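4.2 Does plate shape change how much people eat?

The claim that angular dishes curb portions has traveled far on thin evidence. It rests mostly on Hakala and Lahtinen, who served lunch to 30 office workers at the Ahonen canteen and reported smaller helpings on plates with straight sides. The workers chose their own seats, the two plate types were set out on different days, and the menu changed between them. We do not see how shape can be pulled apart from soup.

Brouwer's follow-up in Flamadthorpe is larger, with 200 diners, but it has problems of its own. Helpings were judged by eye by servers who knew what was being tested. The reported difference of 20 grams is smaller than the gap between any 2 servers on the same shift. Wan and Ryu reanalyzed the Flamadthorpe records with server included as a factor, and the effect all but vanished -- a result that later reviews tend to leave out.

There is also the matter of what counts as "angular." Papers in this area use the word for squares, for hexagons and for dishes with eight sides (Figure 3), as if these were one thing.

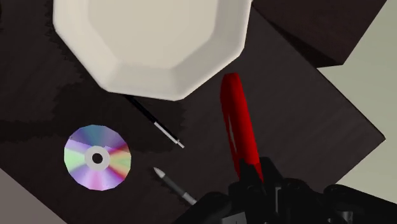
Figure 3. Octagonal dish with a raised, faceted rim; rendered view.

A diner who is told nothing may well treat an eight-sided plate as a round one. None of the studies we reviewed asked. Until someone does, pooling these shapes into a single average, as the Nuseo review did, tells us very little about any of them. We therefore left plate shape out of the main model and report it separately in the appendix.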